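Forum Eltik > Buanderie et entretien du linge > Lavage

Peluche volumineuse en machine frontale : tambour, essorage, séchage

Sarkico
Bonjour,
Je cherche un protocole fiable pour laver en machine une grosse peluche beige à poil long, garnissage polyester. Étiquette : lavage 30 °C, pas de sèche-linge, rien sur l'essorage. Poids à sec : 405 g sur la balance de cuisine. Machine à chargement frontal, programmes « laine », « délicat » et « synthétiques ». L'essorage du délicat est réglable, celui de la laine est bloqué par le constructeur.
Deux questions :
- laine ou délicat ?
- faut-il compléter la charge avec autre chose ?
Au dernier lavage, en décembre, la machine a interrompu l'essorage et je l'ai sortie gorgée d'eau. Séchage : dix jours, avec une odeur de renfermé à la fin.

Ismont
L'interruption vient du balourd. Une pièce unique qui absorbe plusieurs fois son poids en eau se plaque d'un côté du tambour, la machine tente de répartir, n'y arrive pas et abandonne. Il faut compléter avec des serviettes éponge de couleur claire, déjà lavées plusieurs fois (les neuves peluchent). Deux serviettes moyennes suffisent pour ce poids.
Programme délicat, essorage à 600 tr/min. Le programme laine brasse trop peu pour rincer un garnissage épais.

Cele
Pas d'accord sur les serviettes. L'éponge perd des fibres pendant le brassage et le poil long les retient. Je mets des taies d'oreiller en coton lisse, ou un drap plié. L'équilibrage est un peu moins bon, mais on ne passe pas une heure à brosser ensuite.
D'accord sur le délicat.

Ismont
Le drap s'enroule autour de la pièce et forme une boule. C'est le pire cas pour le balourd. Les taies, à la rigueur.

Lungile Mathebula
J'ai travaillé dans une blanchisserie qui traitait du linge de crèche. Notre procédure, transposée à une machine domestique :

1. Contrôler les coutures, les yeux et le nez. Toute pièce qui bouge est recousue avant lavage. Un œil à tige peut rayer le hublot ou finir dans le filtre de vidange.

2. Brosser à sec, dans le sens du poil, pour retirer les miettes et la poussière.

3. Amener la pièce devant la machine dans un bac à parois ajourées et la laisser dedans jusqu'au chargement. Le même bac sert à la sortie, posé sur une serviette : l'eau s'écoule par les jours au lieu de stagner sous le garnissage. Un bac bas, à rebord rigide et à poignées latérales, se glisse près du hublot et reste facile à soulever une fois chargé.

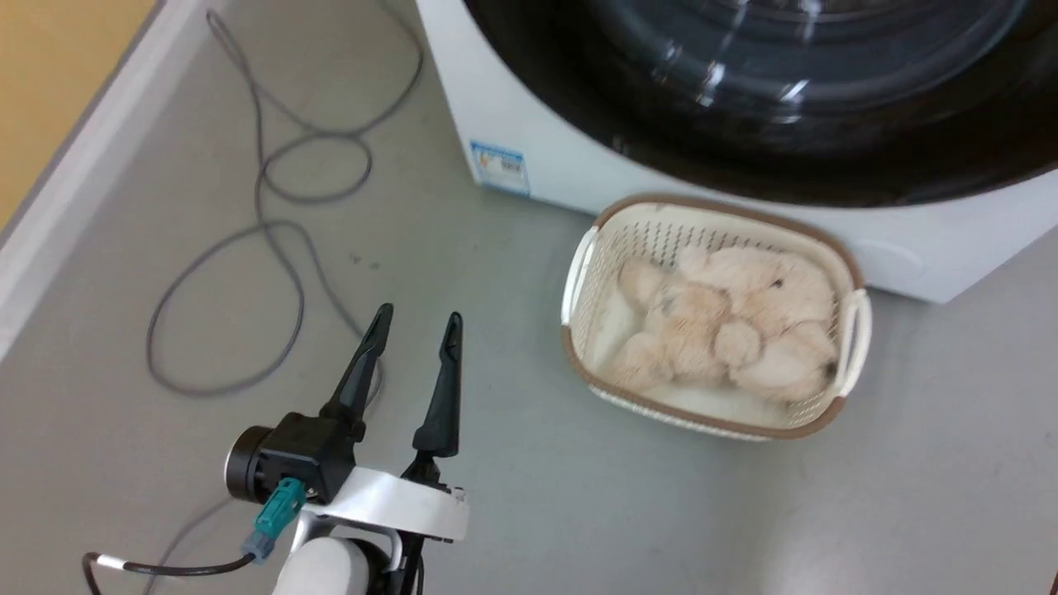 4. Enfermer la pièce dans un filet à mailles larges ou une taie à fermeture, ouverture vers l'intérieur. Cela règle en grande partie votre débat sur l'éponge, les fibres restant dehors.

5. Lessive liquide, demi-dose, sans adoucissant. L'adoucissant gaine la fibre et le poil se couche.

6. Délicat à 30 °C, rinçage supplémentaire, essorage à 600 tr/min.

7. À la sortie, presser dans une serviette sèche sans tordre, puis redonner la forme à la main.

Sarkico
Merci, c'est précis. Mon bac est du même genre, parois à claire-voie. Je posais tout directement sur le carrelage à la sortie, je vais changer ça.
Pour l'essorage : 600 ou plus ? À 600, je crains de retrouver le même temps de séchage.

Cele
J'essore à 800 sans dégât, mais sur du poil court. Sur du long, je ne sais pas.

Lungile Mathebula
Faites plutôt un second essorage à 600, seul, après avoir ouvert la machine et replacé la pièce à la main. Vous gagnez autant d'eau extraite qu'en montant à 800 et le garnissage se tasse moins.

Ismont
« Autant », j'aimerais voir une pesée. L'eau retenue au cœur du garnissage dépend surtout de l'accélération, peu de la durée une fois le régime établi. Le second passage aide si le premier était mal équilibré, sinon le gain est faible.

Lungile Mathebula
Mesure non faite, je vous l'accorde. Constat d'atelier sur des pièces mal réparties, ce qui va dans votre sens.

Sarkico
Retour, lavage du 14 février 2024. Filet, deux taies en complément, délicat, rinçage en plus, essorage à 600, repositionnement, second essorage à 600. Aucune interruption.
Pesées : 790 g après le premier essorage, 735 g après le second. Le gain existe mais il reste modeste, Ismont avait raison sur ce point.
Séchage à plat sur étendoir, pièce à 21 °C, retournement matin et soir, ventilateur à faible vitesse. Poids sec retrouvé en un peu moins de trois jours. Pas d'odeur. Le poil était collé par endroits, un coup de brosse souple l'a redressé.

Cele
Et les fibres des taies ?

Sarkico
Rien de visible sur le poil. Un peu de bourre dans le joint du hublot, essuyée au chiffon.

Ismont
Regarde aussi le filtre de vidange, la bourre du joint n'est que la partie qui n'est pas descendue. Et je maintiens l'éponge pour les pièces plus lourdes, deux taies ne compenseront pas un kilo de garnissage mouillé.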